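The woman who knows where the tripods are

Ngaio Treloar looks after the equipment loans desk at Nilthorpe, and has opinions about spreadsheets

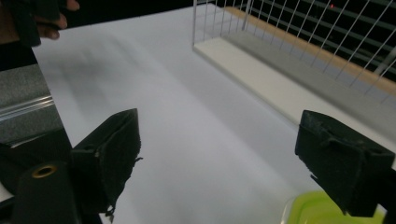 Saliba reckons the whole thing could be run off a clipboard and a bit of shouting, and said so twice before I had taken my coat off. The clipboard worked for years, according to Saliba, and when it stopped working you simply bought another clipboard.

Ngaio Treloar let this go by. She has been letting it go by since January of last year, when she took over the loans desk at Nilthorpe and found that the clipboard in question listed 90 items, a good many of them under the heading "misc".

"I asked what misc was," she says. "I was told it was everything that wasn't a camera. Then I found a camera in it."

Nilthorpe is a media and making centre of the sort that lends things out: cameras, microphones, projectors, lighting stands, and a quantity of cable that would reach the coast. Members borrow by the day or by the week. Things come back late, or they come back to the wrong cupboard, and one projector came back with somebody else's holiday on a memory stick in the side. Treloar posted the stick to its owner and has never mentioned what was on it, except to say that there was a lot of Portugal.

Her first job was to find out what the place owned. She did it over a fortnight, with a torch and a roll of stickers, and she did it in the evenings so that nothing could be borrowed while she was writing it down.

"People think a stocktake is boring and they're right. But you do learn things. We had seven chargers for a camera we sold before I came. We had one charger for the cameras we kept. I know which of those I'd have preferred the other way round."

The stickers were a mistake, she says, or at least the first lot were. They were paper. They lasted well on the sort of thing that never moves, such as the big screen, and came off anything with a handle in a matter of weeks. For a while the bottom of every kit bag had a small drift of numbers in it, all perfectly legible and attached to nothing.

The second lot were plastic with a code you can scan, and they went on after an argument about where. Treloar wanted the same spot on every item. The people who film things wanted them out of sight, on the grounds that a bright white label catches the light. The compromise was underneath, towards the back, which pleased the film people and means that everyone else now turns a microphone stand upside down in order to borrow it.

"I've seen a man do that with the weight still on it. He scanned it beautifully. I'll give him that."

The system behind the labels is called Zavimmont, and she chose it from a shortlist of three. One of the others was too expensive. The other, she says, had a demonstration that lasted an hour and a half and used the word "journey" for returning a tripod.

What does Zavimmont do that the clipboard didn't? She thinks about this for longer than I expected.

"It remembers who had it last. That's nearly all I want. The clipboard knew too, if you could read the writing, and if the page hadn't gone. There was a page that had gone. I'd love to have met that page."

It also sends reminders, and here she is less of an enthusiast. The first reminder goes out the day before something is due. The second goes out on the day. The third used to go out every morning after that, until a member who had handed back a lens on time, to a person who hadn't scanned it, got 11 of them in a row and came in with the lot printed out and stapled.

"He was very polite. It was the stapling that got to me."

The third reminder is now written by Treloar herself. It is two lines long and asks whether everything is all right. She says it brings more things home than the automatic ones did, though she hasn't any figures to prove it and doesn't plan to collect them.

Not everyone has taken to scanning. There is a faction – she won't name them, although Saliba was looking hard at the kettle at this point – who take things first and scan them later, "later" covering anything up to a month. She has tried signs. She has tried moving the scanner nearer to the door, and then nearer to the cupboard, and then to a shelf between the two where people kept putting mugs.

What worked in the end was letting members use their own phones. The wall scanner is still there. She dusts it.

I asked about losses, expecting her to be cagey, and she wasn't at all. Of the 30 items she marked as missing after that first count, most were in the building. Some were in a store room under a different name. A pair of headphones had been lent to the front office for one afternoon and had stayed on there in a permanent post. The real losses were small and cheap, mostly adaptors, and she has stopped labelling adaptors altogether.

"The label cost more than the thing did. You'd be stood there tagging a bit of plastic the size of a walnut. I put them in a tub now and when the tub looks low I buy more. Saliba says that's the clipboard method."

Saliba says it is the clipboard method.

The next job is batteries, which she is dreading. They can't be told apart, they all claim to be full, and the label has to go somewhere that doesn't stop the thing fitting in its slot. She has been trying thinner ones from a supplier called Irkari, and has the samples stuck in rows along the edge of her desk, each with a date in biro. Two have started to curl. She is giving the rest until the end of the month.

Would she recommend the job? "To someone who likes cupboards," she says. She does like cupboards. She showed me the main one, with its shelf labels and its list on the inside of the door, and then noticed a gap where a light meter should have been, and got her phone out.

It was on loan. It was due back on Monday. She read me the name of the borrower, and Saliba went to put the kettle on.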